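Trucos de taller para escribir relatos a partir de una consigna

Para quien escribe en la mesa de la cocina, con la lavadora centrifugando y un cuento por entregar
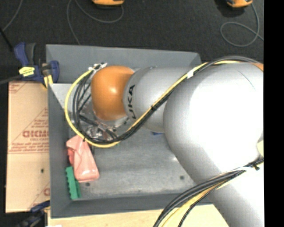
Antes de sentarse

Lea la consigna por la noche y no escriba nada. Por la mañana tache la primera idea que le venga a la cabeza, que será la misma que ha tenido el resto del grupo. Si la consigna es «una llave», la primera idea es una casa heredada. La segunda es un diario bajo llave. A partir de la tercera se puede empezar a hablar.

Guarde las consignas en un bote. Yo uso uno de garbanzos, bien lavado, con las consignas en papelitos doblados. Se admite meter la mano dos veces; a la tercera ya está usted eligiendo, y para elegir no hacía falta el bote.

No ordene el escritorio antes de empezar. Conozco a gente que tiene los cajones impecables y un cuento a medias desde abril.

La primera página

Escriba el principio como le salga y, cuando haya terminado el relato, bórrelo. Casi todos los cuentos que leemos en el taller empiezan con alguien que se despierta, mira por la ventana y recuerda cosas. El cuento suele arrancar en el segundo párrafo, cuando suena el teléfono.

Nada de tiempo atmosférico en la primera línea. Si la lluvia es imprescindible, que le estropee los zapatos a alguien.

Ponga nombre a los personajes pronto y que no empiecen todos por la misma letra. En una novela corta que corregí convivían Marta, Marina, Mario y un gato llamado Miso, y el único al que distinguía sin esfuerzo era el gato.

Diálogos que no parezcan un interrogatorio

Léalos en voz alta con la puerta cerrada. Si le da vergüenza que le oigan los vecinos, tome nota de en qué frase le ha dado: por ahí hay que cortar.

Los personajes casados no se explican el uno al otro cuántos años llevan casados. Tampoco se llaman por el nombre en cada réplica, salvo que estén muy enfadados.

«Dijo» es un verbo estupendo. Aguanta todo lo que le echen y no se nota. «Espetó» se puede usar una vez al año, y conviene ahorrarla para las fiestas.

Un remedio de Elba Cisternas para las conversaciones largas: ponga a los dos personajes a hacer algo con las manos. Pelar patatas, desatascar un fregadero, montar una estantería con un tornillo de menos. Cuando la conversación se pone solemne, el tornillo rueda bajo el sofá y todos respiramos. Si las patatas empiezan a simbolizar el matrimonio, cámbielas por zanahorias y siga.

Manchas frecuentes y cómo quitarlas

Adverbios en -mente: busque «mente» en el documento con el buscador del procesador. Quite la mitad. Deje pasar un día y quite la mitad de lo que quede. Ojo con «mente» a secas, que también aparecerá y suele ir acompañada de «en blanco».

Gerundios: salen frotando. Perdón: salen si se frota.

Ojos: en los borradores la gente clava los ojos, los arrastra, los posa y los pasea por la habitación. Lea esas frases literalmente una sola vez y se le quitarán las ganas.

Sueños: sáquelos enteros. Los finales en los que todo era un sueño no tienen arreglo doméstico.

Adjetivos de dos en dos: elija uno. Si no sabe cuál, ninguno.

Para cuando el cuento no cuaja

Quítele un personaje. Casi siempre sobra el amigo simpático que aparece para que el protagonista le cuente la trama.

Cambie el oficio del protagonista. Si es escritor, con más motivo. Malathi Raju tenía un cuento parado sobre un novelista en crisis; lo convirtió en técnico de ascensores y el texto se le fue solo hasta el final, con una avería entre dos plantas que no había previsto ni ella.

Cópielo a mano desde el principio. Es pesadísimo y de eso se trata – la muñeca se niega a copiar las frases que sobran.

Déjelo en un cajón una semana. Son 168 horas y en alguna de ellas se le ocurrirá el final, normalmente en la ducha. Tenga un lápiz en el baño; sobre el azulejo se escribe mejor de lo que parece y se va con una esponja húmeda (pruebe antes en una esquina, que las juntas son otra historia).

Recortar hasta la extensión pedida

Si las bases dicen 300 palabras, son 300, y el título cuenta o no cuenta según lo que ponga, así que léalo. Para el concurso de microrrelatos de Dusodley mandé un año un texto que se pasaba en una palabra. La palabra era «quizá». No me llamaron.

Empiece a podar por el último párrafo. Ahí suele estar la explicación de lo que el lector acababa de entender él solito, y es un sitio cómodo para ganar espacio. Después, las escaleras: los personajes no necesitan subirlas una a una para llegar al dormitorio.

Lo recortado se guarda en un documento aparte llamado «retales». No lo abrirá jamás, pero borrar duele bastante menos.

Dar el cuento a leer

A la familia, lo justo. Mi madre encuentra parecidos con la tía Encarna en todos los personajes femeninos, incluida una yegua.

Pida al lector que marque con una raya el punto donde se ha aburrido, sin más comentarios. Randa Rawashdeh me devolvió una vez seis folios con la raya en el título. Cambié el título y la siguiente raya cayó en la página cuatro, de modo que algo se avanzó.

No conteste a las críticas durante la lectura. Lleve un bizcocho y mastique.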